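Nalteo Shared Workshop
Handling Practice Group
Minutes of the May meeting

Held in the upstairs meeting room, Stivemthorpe, Friday, 2 p.m.

Present: Ilse Groen (chair), Gunārs Venckus, Magdy Chraibi, Urmas Zariņš (minutes)
Apologies: Ojārs Luik

1. Minutes of the last meeting

Accepted with one change. Item 4 should read "screws checked before each session," not "each week." Urmas to correct the posted copy.

2. Matters arising

The label printer is back. Gunārs has relabeled the shelf where the hand-held grippers are kept, and each one now has its own slot. Two slots are still unlabeled and will be done when the new tape comes.

The question of who signs for batteries was left open again. Ilse will write to the front office.

3. Draft rules for hand-held gripper sessions

Magdy went through the draft, now 6 pages. The group agreed that it is too long to be read at the table and asked for a single sheet with the full text kept in the binder. The following points were settled.

3.1 Before recording, the operator checks that the finger screws are tight and that both fingers close evenly. A gripper that fails the check goes on the repair shelf with a tag. It is not to be fixed at the table.

3.2 Where two people work at one table, they agree out loud who moves first. Gunārs wanted a fixed order, with the person on the left always starting. Magdy thought this would not suit handover tasks. Agreed to leave the order to the pair, but it must be said before the recording starts.

3.3 Nothing that is plugged into the wall may be used as a task object. Power strips and chargers may be used as objects only when unplugged at the wall end, and the session lead checks the wall end in person. Ilse asked that this go at the top of the sheet.

3.4 Cables on the table are to be kept clear of the operators' sleeves. Long cables are run off the far side of the table, away from where people stand.

3.5 Session names follow the Granus pattern, task first and then table number. Old names will not be changed. Magdy noted that session 416 was entered twice in the log — the second entry is to be struck out by hand and initialed.

3.6 White tables are wiped between sessions. Marks that do not come off are written in the table log so that they are not reported again.

4. Training

New operators currently do one practice hour with a session lead. Magdy proposed a target of 100 practice grasps in place of the hour. Gunārs was against it, as people hurry when they are working toward a number. No decision. Both to bring a short written proposal to the next meeting.

Ilse reminded the group that visitors may watch but may not pick up a gripper until they have read the sheet.

5. Guidance page

The text below was read out and approved for the members' page, to go up with the one-sheet rules.

Sharing a table 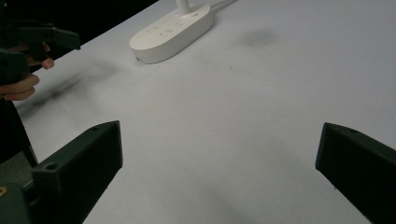

By Magdy Chraibi
Handling Practice Group, Nalteo

Two grippers over one table need more room than people expect. Keep your own jaws back while your partner is near the object, and come in only after they have said "clear." If the object is a power strip, ask the session lead whether the wall end has been checked. Do not take it from the last session's notes.

Keep your fingers on the grip and away from the jaws. If either of you wants to stop, say "stop" and both lift away from the table. There is no need to give a reason.

Gunārs asked for "lift away" to be explained at training as well — straight up first, then back. Agreed.

6. Any other business

The Kazlauskienė room is booked by another group for the mornings. Afternoon sessions are not affected.

Ojārs had sent a note asking for a second binder at the far table. Agreed. Urmas to make up the copy.

Actions
Urmas: correct posted minutes; second binder
Ilse: front office, batteries
Magdy: one-sheet rules; log entry for 416; training proposal
Gunārs: shelf labels; training proposal

Meeting closed at 3:25 p.m.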